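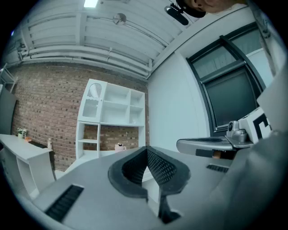
Notebook, handheld grippers, October
Marker mapping: first proper result

Long entry, because I'm pleased! The idea was Abilio's (Abilio Ibarra, for anyone reading this from the Postma side): stop asking the gripper's own camera to work out where it is from the bricks and ceiling alone, and let it grab a marker whenever one drifts into view. Each sighting pins the track down, and the stretch between two sightings gets pulled straight.

I'd expected the brick wall to be the trouble. All those rows look alike, and the old Vasta tracker used to slip a course or two and carry on quite happily. With the lens tipped up like this, though, the pipes and roof beams do a lot of the work, and the slips have nearly gone.

Numbers from the morning run:
Frames in: 2,933
Frames with a usable marker: more than 1,000
Longest gap without one: 200 frames

That gap still closed cleanly. I ran it again after lunch with the window weighting turned down (glass is a poor thing to track against) and it closed better still.

Noted while going through the frames by hand: sleeves. When the operator stands close, clothing fills one side of the view and the tracker will cheerfully lock on to a fold in the cloth. Stoltosum, our masking script, now throws out anything near the rim that moves against the rest. It's crude and I love it.

The fingers are masked too, with one fixed shape for now. It fits when they are nearly closed and gets worse as they open, so the mask ought to follow the finger width. Abilio has half of that written already.

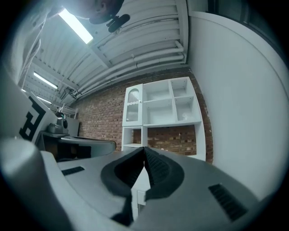

To do next
- Redo the finger mask with 2 shapes, open and closed, and blend between them.
- Check corner detection on a marker near the rim, where the lens bends it most. Clevora's calibration sheet stops short of there.
- Try the bright ceiling lights as extra fixed points. They blow out, but their ends might hold.
- Send Abilio the gap plots before 4 pm, and ask which build he used for his own run.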